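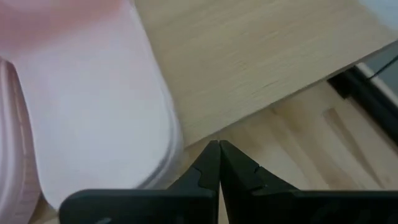
How to store soft things on a wooden shelf so they don't pick up marks?

Asked by Yavuz Demirtaş

Hello everyone. I have a small question about keeping soft things in a child's room.

We moved to a new apartment in Steltdale in July and we bought a desk and a low shelf for our daughter, both in a light blond wood. The shop said the surface is finished with oil and not with lacquer. She keeps her soft things there, mostly pink and white: two cushions, a soft pencil bag, a toy with ribbed fabric on the side.

After several weeks I noticed that the white fabric of one cushion has a yellowish shadow on the part that was lying on the wood. It is not big, maybe the size of a coin, but it did not leave in the machine at 30 degrees. The wood itself looks normal to me. I wiped it with a white paper towel and the towel stayed clean.

My questions are:
Is it the oil from the wood which goes into the fabric?
Can I put something between, which does not look ugly?
How can I take away the yellow mark without making the pink part pale? The pink and the white are sewn together, so I cannot wash them separately.

I don't want to use bleach. Thank you in advance, and sorry for my English.

3 answers

Answer from Ngan-ling Lam (accepted)

Hello Yavuz. I had the same problem with a Birnent shelf, also light wood with oil. I think yes, it is the oil. When it is fresh it can look dry on top, and a paper towel shows nothing because you wipe for only a few seconds. A cushion stays there for days and it is pressing with its weight, especially if the room is warm.

For the shelf: take everything off and leave it open to the air for some weeks. I left mine for nearly 6 weeks, with the window open in the morning. Then I did a test with an old white cotton handkerchief. I put it on the wood with a heavy book on top and looked after four days. If there is any yellow, wait more.

For the mark: you can try a little dish soap, the clear kind without color. Put it on the dry fabric, only on the mark, and press it in gently with your finger. Wait maybe 15 minutes and rinse with lukewarm water from the back side. Please don't rub on the ribbed parts if your toy has the mark too, because the small ridges become fuzzy and they do not come back. I repeated it two times and the mark was gone from mine. Very important – don't put it in the dryer before you are sure. The heat can fix the oil in the fabric, and after that it is much more difficult.

About the pink: first try the soap on a hidden place, for example near the zipper or under the label. Press with a white cloth. If the cloth becomes pink, then stop and ask a cleaner. Also dry it flat, with the white part higher if you can, so that the water does not carry color into the white.

Between the fabric and the wood I use a piece of undyed cotton, cut a little smaller than the shelf. From the front you don't see it. I would not use plastic film on oiled wood, it can leave a cloudy place.

Answer from surdu_207

just put them in a basket. kids things get dirty anyway

Answer from Clukero

I agree mostly with the first answer. If the mark is old, dish soap alone may be too weak. You can try oxygen powder (the one for colored clothes, not chlorine) in cool water for one hour, but read the label of the cushion first. If the filling is foam, take the cover off. Foam holds water very long and can start to smell.

Comment from Yavuz Demirtaş

Thank you both, I did the soap on Thursday evening. The mark is much lighter now but I still see it near the window. I will do it one more time before I try the powder. The cover has a label but all the text is washed out, so I will test near the zipper. The handkerchief is now under the book.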